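Section 6. Closed Boxes: Lids, Flaps and Sorting Jobs

Read this section before you give the arm any job that involves a box with a lid. It applies to the Pavmont tabletop arm with the two-finger hand and control software version 2. If you only plan to have the arm push things across a table, skip to Section 7.

The sales sheet says the arm "tidies packaging." In this guide we use a narrower claim. The arm can open some lidded boxes, some of the time, on a surface you have cleared for it. It can't yet be handed a messy desk and left to get on with it. We would sooner you hear that from the manual than find out with a crushed box and a support ticket.

6.1 What we tested

The lid routine was run 1077 times at the Amumville workshop between October and the printing of this guide. It finished without a person stepping in on 624 of those runs. Most of the failures were dull. The fingers closed on air, or the whole box slid away, or the lid came up on one side and dropped back crooked. A fair number were counted as failures because the arm reported success and the lid was still on.

Please keep those figures in mind when you watch the demonstration video. It was made with one box, in one spot, under one lamp.

6.2 Before you start

You will need:

The arm, clamped to the table and past its warm-up check (Section 3)
The overhead sensor, leveled (Section 4)
The Benex grip pads, clean and dry
A non-slip mat, the larger of the two in the kit
One empty lidded box for practice

1. Clear the work area. The arm treats anything in reach as either the target or an obstacle, and it is not good at telling which. Move cups, medicine, paper scraps and anything you'd be sorry to lose.

2. Route all loose cables behind the arm base. A thin black cable on a pale desk is the single thing our sensor misses most often. Tape it down or take it away.

3. Turn off or turn aside any screen within view of the sensor. Glare on a monitor has been read as an edge, and the arm will plan around an edge that doesn't exist.

4. Move houseplants out of reach. Leaves shift in moving air, and the software restarts its plan every time something shifts. One tester waited 14 minutes for a first move next to an open window.

5. Place the practice box on the mat, front panel facing the arm base.

CAUTION: Keep hands, sleeves and hair outside the marked circle whenever the status light is green. The stop button cuts power to the motors. The arm will sag when you press it, so don't reach underneath.

6.3 Choosing a box

A shoebox is a fair place to begin. The shape is simple, and many have a front flap with a notch where a finger goes. A person puts a finger in that notch without looking. For the arm it's a dark half circle that may be a hole, a printed shape or a shadow, and it has to commit to one before it touches anything.
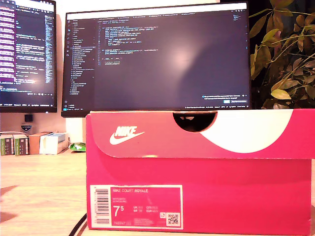
Nilton Guzmán

The Nike box on this desk has its finger notch near the top center of the flap, with a big white curve printed right alongside on the pink. Strong printing next to an opening is hard for the sensor. In our trials with boxes marked this way, the hand went for the printed curve more often than any of us liked. If your box is similar, use the manual point in step 9 and don't trust the automatic one.

The desk is also a good picture of the real job. A cable runs along the corner of the shoebox, small packages stand in a row to the left, and a crumpled green-and-white wrapper lies in front of them. A person asked to "put the shoebox away and toss the trash" would need no further instructions. The arm would need the desk cleared first, by which point you have done most of the work yourself.

6.4 Running the lid routine

6. On the control screen choose Tasks, then Containers, then Lift Lid.

7. Wait for the sensor to draw a blue outline. Check it against the box. The outline should follow the lid, with the body of the box outside it. When lid and body are close in color, as they often are on shoeboxes, the two get merged and the arm will try to lift the whole thing.

8. If the outline is wrong, press Redraw once. If it's wrong a second time, change the lighting. Pressing Redraw over and over gives you the same wrong answer.

9. Press Set Point and tap the notch on the screen. Zoom in first. A tap that lands on the flap beside the notch will bend the cardboard.

10. Set grip force to Low. Leave it there for cardboard. Medium was meant for plastic tubs and leaves dents.

11. Press Preview. The arm moves to a hand's width from the box and stops. Look at it from the side as well as from the front.

12. Press Run. Stay in the room.

13. When the routine ends, look at the box before you press Confirm. The word "Done" on the screen means the arm has finished its motions. It doesn't mean the lid is off.

NOTE: Hinged lids and lift-off lids need different settings, and the software can't tell them apart from the front. Try the lid by hand and set Lid Type yourself. The default is Lift-off.

NOTE: An empty box will slide. Put a book inside for practice. A box with shoes in it usually stays put, though the weight can fool the lift check described in 6.6.

6.5 Sorting by label

Version 2 adds a feature called Read and Sort. It reads a product label and sends the box to one of several zones. Lucero Bermúdez, who wrote the feature, asked us to describe it carefully, so:

It reads large print well. On a shoebox label it will normally find the big size number. It has trouble when part of that number is set small and raised, such as a half size. A 7.5 with a little raised 5 has come back as 7, and also as 75. For a closet at home this hardly matters. For a stockroom it means shoes in the wrong place, with a log that says all is well.

It doesn't read fine print. UK, EUR and other conversions in tiny type are ignored.

Barcodes and QR codes are read only if they face the sensor squarely. A cheap handheld scanner does this part better and faster, and if you own one you should use it.

14. To turn the feature on, go to Tasks, then Labels, and set Ask When Unsure to Always. It ships set to Never. We have asked for that to be changed.

15. Run one box at a time and compare the screen with the label yourself for the whole first day.

CAUTION: Do not use Read and Sort for medicine packages of any kind. A misread label on a shoebox costs you a walk back to the shelf. The feature has not been tested for anything where a mistake could hurt someone.

6.6 When it goes wrong

The arm stops above the box and does nothing.
It has lost the outline. Press Cancel, check for shadows across the desk, and start over at step 6.

The box moves with the lid.
Lid and body were merged, or the fit is tight. Hold lids (a snug fit with no play) are beyond this hand. Open them yourself.

Error "Load mismatch."
The lift check expected a light lid and felt more. Stop and look before clearing the error. Do not turn the lift check off, whatever the forum says.

The fingers close beside the notch every time.
The sensor has probably been bumped. Redo Section 4. If that fails, swap in the Correa bracket, part 2 on the spares list, which flexes less than the original.

The lid is off but the arm won't put it back.
Putting the lid back isn't supported. The menu entry is there and grayed out. Ismail Benjelloun in support gets asked for a date every week and doesn't have one.

6.7 Is it worth using?

Customers ask, and a set-up guide usually ducks the question. By hand, opening a shoebox takes a second or two. With the arm, including clearing the desk, it takes several minutes, and you have to stand there. If you bought the arm to learn how these machines work, this is a good routine to learn on, because you can see every mistake it makes. If you bought it to get out of tidying up, wait for a later version and judge that one by what it does on your own desk.

Schools and repair shops running the routine more than a few times a day should check the grip pads weekly for cardboard dust. Wipe with a damp cloth and let them dry fully. Replacement pads are listed in Section 11.

Section revised Monday, April 7, 2025. Changes: step 10 (grip force), step 14 (Ask When Unsure), caution on medicine packages added.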